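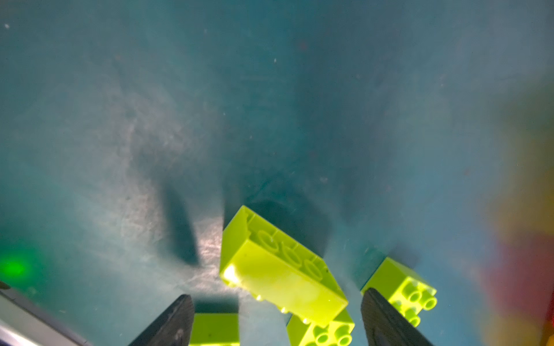

Lime-green building bricks on a worn blue surface.

Reading time: 6 minutes

Leave the bricks out

My position on toy bricks is that they should stay where they were left until the person building with them says the building is done. I have held the opposite position for most of my life, and I enforced it on two children. I now think I was wrong, and I want to set out why, along with the limits I would put on it.

The usual rule in a house with children is that the floor is cleared before supper. Everything goes back in the bin. The rule has obvious points in its favor. People need to walk through the room. Small pieces hurt bare feet. A baby in the house changes everything, and so does a dog that chews. I don't argue with any of that. My quarrel is with the idea that clearing up is good in itself and that a child who resists it is being lazy.

Look at what the rule asks. A child has spent an hour finding all the green bricks and pulling them out of a bin where they were mixed with every other color. They are lying in a patch, some with the studs up, one on its side with the hollow part showing. To an adult it is a mess of loose pieces. To the child it is a sorted stock, and the sorting was most of the work. Then an adult sweeps the patch back into the bin and mixes it all together again, and calls the result tidy.

I did that hundreds of times. If my wife had come into the garage and tipped my sorted screws back into one coffee can, I would have been angry for a week.

What changed my mind was a move. In August we left the house on Noltton Street and went to a smaller place in Plondenton, and for most of a month the children's things were in one room with the door shut. We had no time to police it. The bricks came out of their box on the first day and did not go back until we needed the floor for shelves. Nothing bad happened. The play got longer. My son would go in before breakfast, pick up a half-made wall and carry on from where he was. In the old house he had started over every morning, and by the time he had found his pieces again it was time for school. I had thought he had a short attention span. He had a short supply of time with the right bricks in front of him.

A neighbor of ours, Normand Bouchard, repaired furniture for 41 years and has a workshop behind his house. His bench has clamps, offcuts and glue bottles all over it, and if a chair is in progress he leaves every part of it in place overnight. He sweeps the floor. He puts away the sharp tools. He does not take the chair apart. I asked him once whether the clutter bothered him and he said the chair was due Thursday week and he'd clear the bench when it was gone. I think that is the correct standard and I see no reason to hold a seven-year-old to a stricter one.

There is a counterargument I take seriously. Children need to learn to look after shared space, and a parent who lets everything lie is raising someone who will be hard to live with. I agree with the first half. But a shared space rule can be stated as a border. In our house it is now a painted board, an old cupboard door that my wife's brother had in his shed. It is blue and it was scratched before we got it. Bricks on the board may stay. Bricks off the board at supper go in the bin, whatever they were part of. The board slides under the couch when we have people over. The children learned this in two days, which is less time than it took me to stop picking pieces up out of habit.

The board has done something else I did not plan. It limits how much comes out. When the whole floor was available, the whole bin got tipped. I counted the bin during the move, while I was packing it, and there were 1,670 pieces in it. No child can use 1,670 pieces. With the board, my daughter takes what she wants and leaves the rest. The day I got curious and counted hers she had 84 on it, and that was plenty for a barn and the start of a fence.

I would say something about containers too, because the other common answer to the brick problem is to buy more of them. We had a set of stacking drawers from Garkex, one drawer per color, with a label on the front of each. They cost 80 dollars. They are well made and I have no complaint about the drawers. The trouble is that the sorting in them was mine. I sort by color because that is what I see first. My daughter sorts by size. She wants the small square ones together whatever color they are, and the long ones somewhere else. My son wants the pieces he has been using lately near the top and has no other system. Each evening I corrected their order back into mine, and each day they undid it. The drawers now hold light bulbs and batteries, and they do it very well.

One big shallow bin is enough. Shallow matters more than the size. In a deep bin the small pieces work down to the bottom and the only way to reach them is to dump it, and the noise of that at six in the morning is considerable. We use an under-bed box with the lid thrown away.

People also worry about lost pieces. If the bricks are left lying around, they say, you will lose them. We have lost fewer. Pieces go missing when they are scooped up in a hurry along with socks and crayons and put wherever there is room. Pieces on the board are in plain view of the person who cares most about them. My son noticed a missing hinge within the hour. It was in my slipper.

The wear is a different matter and I'll grant it. Things that are left out get stepped on, spilled on and scuffed. The board has more scratches than it did in the summer. A few of the bricks have tooth marks from being pried apart, though I suspect that would have happened in any case. I don't count this against the practice. These are plastic bricks made to be used, and ours came to us secondhand, already used by somebody else's children. A brick with a dull spot on it still holds.

I should say where I would not apply any of this. A classroom cannot work this way, or not fully. My sister-in-law teaches kindergarten at Ignacio and has 22 children in a room that is also used for lunch. She lets each table keep one thing overnight, on a tray, and the rest goes away. That seems fair to me. A family in one or two rooms may have no square of floor to give up, and telling them that play suffers from tidying would be no help at all. And where there is a child young enough to put things in the mouth, the bricks go up high and that ends the discussion.

For the rest of us, with a corner to spare, I think the evening clear-up is mostly for the adults. We like the room to look finished when we sit down. I like it myself. But I have come to see it as a preference of mine, and I no longer dress it up as a lesson. When I want the floor clear I say that I want the floor clear, and I ask how long the building has to run. Sometimes the answer is two more days. My mother, who is 87 and raised five of us in a house where nothing was ever left on a floor, looked at the board last month, stepped around it and asked my daughter what the fence was for. My daughter told her it was for pigs. They were on the floor together for the rest of the afternoon, and supper was late.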